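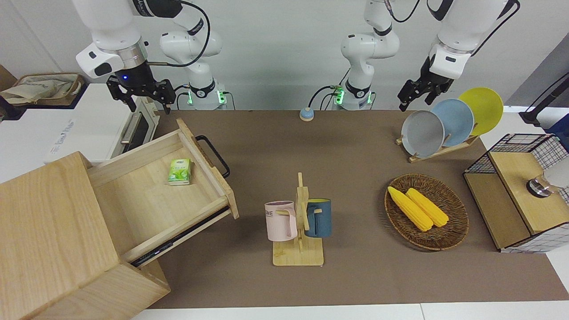

Kitchen and electrical check for shared rooms, Okis building, ground floor

April 2025

Before the winter season we check every shared kitchen in the building, and I write the comments in the same order as I walk. Most of the faults I find are small ones: a plug that is not pushed in fully, a cloth left on a cooker, a fire blanket behind a stack of trays. Heating appliances get the first look. A white toaster oven standing at a back corner of the table, like the one shown here, goes under items 4 to 7, and a wooden dish rack goes under item 15. Please read the comments also when the item is marked OK, as sometimes I write there what should be watched until July.

Marks used: OK – no action. C – comment, fix when you can. F – fault, do not use until fixed. N – not in this room.

Part A. Way in and way out

1. Door opens fully and closes by itself. OK
Comment: The closer is a little slow in the last part, but the door latches every time. I tried it with the window open and with the window closed.

2. Path from sink to door is free. C
Comment: Two folding chairs were leaning on the wall beside the door. They do not block the way now, but if one slides down it will. Please hang them on the hooks in the corridor.

3. Exit sign is lit and can be read from the far wall. OK

Part B. Heating appliances

4. Cord has no cuts, burns or soft places. OK
Comment: I run the whole cord through my fingers with the plug out. Looking only is not enough, the damage is often on the under side.

5. Free space on the sides and above. C
Comment: The manual for our oven asks for 12 centimetres on each side. On the day of my visit the bread box was closer than this. I moved it, and I ask that it stays on the shelf.

6. Crumb tray is clean. F
Comment: Full. The crumbs at the back were dark brown and stuck to the metal. I have put the red card on the oven. When the tray is washed and dried, anybody from the kitchen group may remove the card and write the date in the book.

7. Timer returns to zero and the heat stops. OK
Comment: Tested at 3 minutes. The bell is weak, so please do not depend on the bell only.

8. Kettle lid closes and the kettle switches off after boiling. OK
Comment: There is lime on the inside. It is not a safety matter yet, but the kettle takes longer than it should.

Part C. Sockets and leads

9. Wall sockets are firm and have no marks of heat. C
Comment: The double socket left of the sink moves a little when a plug is pulled out. No brown marks. Herrera Electrical has it on the list for the next visit. Until then, hold the socket cover with one hand when you unplug.

10. No power board is connected to another power board. OK
Comment: Last year this was a fault in two rooms. I am glad to see it is corrected.

11. Test tags are in date. C
Comment: The tag on the small fridge can not be read any more, the ink has gone. I treat it as no tag. The fridge can stay on, but it must be tested again before July.

12. Safety switch trips with the test button. OK
Comment: Please warn the office next door before you press it. The same circuit feeds their printer, and they lost some work last time.

Part D. Water, floor and dishes

13. Floor is dry and the mat lies flat at the sink. C
Comment: One corner of the floor mat is curled up. I turned it over and put a weight on it for the time of the visit, but it came back. A new mat costs little compared with a fall. Drundo sells one with a rubber back, the grey one, and it has been good in the first floor kitchen.

14. No leak under the sink. OK
Comment: I left a sheet of dry paper under the pipe for the whole visit. It was dry when I came back. The bucket in the cupboard can be taken away, because people see it and think there is a leak.

15. Dish rack stands stable, wood has no mould and no splinters. OK
Comment: Wooden racks should be lifted one time each week and wiped below. Knives go with the point down or, better, flat in the drawer.

16. Hot water is not too hot at the tap. OK

Part E. Fire equipment and first aid

17. Fire blanket is on the wall and can be reached without passing the cooker. C
Comment: It is on the wall, but somebody has hung an apron over it. I removed the apron. This is the third time I write this comment for this room.

18. Extinguisher needle is in the green and the pin is sealed. OK

19. First aid box is complete. F
Comment: No burn gel, and only large plasters are left. The Evik refill pack has both. The eye wash is in date until next year. I mark it as a fault because a kitchen without burn gel is missing the thing it will most likely need.

20. Emergency numbers are on the wall. C
Comment: The sheet still shows the old office number. Print a new one, in large letters, and put it at the height of the eyes.

Part F. Storage

21. Heavy things are stored low. OK
Comment: The big pot was on the top shelf in my last report. Now it is below the bench – thank you to the person who moved it.

22. Cleaning products are in their own cupboard with the labels on. C
Comment: One spray bottle of 500 millilitres has no label. I did not open it. If the owner does not write on it what is inside, it will go to the chemical collection.

23. Shelf load is below the limit. N
Comment: There are no open metal shelves in this room.

Things to do first

Wash the crumb tray (item 6). Buy burn gel and small plasters (item 19). Both can be done without asking for approval, if the cost is under the limit of 300 dollars for small purchases. Keep the receipt and put it in the yellow folder.

The comments marked C should be closed before the July visit. If you do not agree with a mark, write it in the book beside the item number and I will look at it again. The signed copy of this list hangs inside the door of the cleaning cupboard.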